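**Pronik releases version 5 of the Inum asset register for school districts**

PRORTHORPE, April 2021 - Pronik today released version 5 of Inum, its asset register software for school districts and small public offices. The release changes how retired equipment is recorded and adds a combined disposal report for auditors.

In earlier versions, a desktop computer was held as one record from purchase to disposal. Version 5 allows a record to be split into parts, each with its own status: in stock, reissued, sold or scrapped. The parent record stays open until every part has a final status.

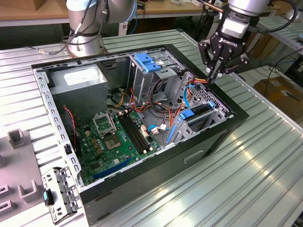

Does a district have to re-enter its existing records?

Existing records are converted during the upgrade and keep their original tag numbers. Records closed before the upgrade are read-only.

The software was tested by the Pacheco district office, which entered 80 retired desktops across 46 rooms. Two faults were found in the export routine - both affected dates in the disposal report - and were corrected before release.

"Most of our work went into the status rules," said Carol Ashworth, product manager at Pronik. "A part can't be marked as sold while it is still listed in a room."

Inum 5 runs on the same server versions as Inum 4. Customers with a current support contract receive the upgrade at no charge. Barcode label layouts are unchanged, and printed labels do not need to be replaced.

Release notes and the upgrade guide are available from the Pronik customer desk in Prorthorpe.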